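4.3 Wäscheständer aufstellen und die Leine spannen

Jetzt kommt der schönste Teil! Die Seitenteile aus Abschnitt 4.2 liegen bereit, die Schnur ist zugeschnitten, und gleich steht eine richtige kleine Wäscheleine auf dem Tisch. Der Ständer Misten gehört zu unserer Spielreihe Lomholm und lässt sich ganz ohne Werkzeug aufbauen.

Sie brauchen:
2 Holzpfosten mit Fuß
1 Rundstab
1 Schnur, 90 cm (Ersatzschnur: Teilenummer 312)
Kleine Haken und Klammern nach Belieben
Karten aus dem Beutel Pritchard

1. Stellen Sie beide Pfosten auf eine glatte, ebene Fläche. Die Bohrungen zeigen zueinander.

2. Stecken Sie den Rundstab unten in den linken Pfosten und drehen Sie ihn dabei leicht hin und her. Danach kommt der rechte Pfosten an die Reihe. Der Stab soll auf beiden Seiten bis zum Anschlag sitzen.

Hinweis: Klemmt der Stab, reiben Sie das Ende mit etwas Kerzenwachs ein. Bitte nicht hämmern!

3. Fädeln Sie die Schnur von außen durch die obere Bohrung und sichern Sie sie mit einem Doppelknoten. Lassen Sie 5 cm überstehen, dann können Sie später nachspannen.

4. Führen Sie die Schnur zum zweiten Pfosten und ziehen Sie sie an, bis sie gerade verläuft. Wenn sich die Pfosten nach innen neigen, war es zu viel des Guten. Geben Sie ein kleines Stück nach und verknoten Sie erst dann.

Achtung: Schnur und Kleinteile gehören nicht in die Hände von Kindern unter drei Jahren. Lose Schnurreste bitte gleich wegräumen.

5. Hängen Sie Haken und Klammern oben am Pfosten ein. Dort sind sie immer griffbereit, und die Leine bleibt frei für alles, was daran baumeln soll. Puppensocken, Taschentücher, Waschlappen in Miniatur: Bei uns im Büro hing schon eine ganze Garnitur Topflappen aus dem Set Claltis, und es sah hinreißend aus.

6. Probieren Sie die Leine zuerst mit einer Papierkarte aus. Fassen Sie die Karte nur am Rand, damit sie keinen Knick bekommt, und klammern Sie sie in der Mitte der Schnur fest. Hängt die Schnur durch, wiederholen Sie Schritt 4.

Hinweis: Die Leine trägt bis zu 100 g. Für nasse Stoffteile ist sie nicht gedacht, das Holz kann sonst quellen.
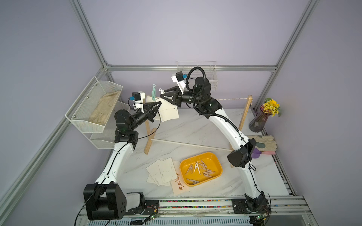 Yaa Yakubu schreibt dazu, bei ihr habe der Doppelknoten nach ein paar Spielnachmittagen nachgegeben, mit einem Achterknoten halte die Leine jetzt wunderbar. Außerdem klammere sie leichte Sachen lieber an zwei Ecken fest, dann drehten sie sich nicht weg.

Den Achterknoten können wir nur empfehlen! Er braucht etwas mehr Schnur, planen Sie also beim Zuschneiden ein wenig Zugabe ein.

Zum Verstauen Klammern und Haken abnehmen, die Schnur an einer Seite lösen und locker um den Rundstab wickeln. Weiter mit 4.4, Klammern sortieren.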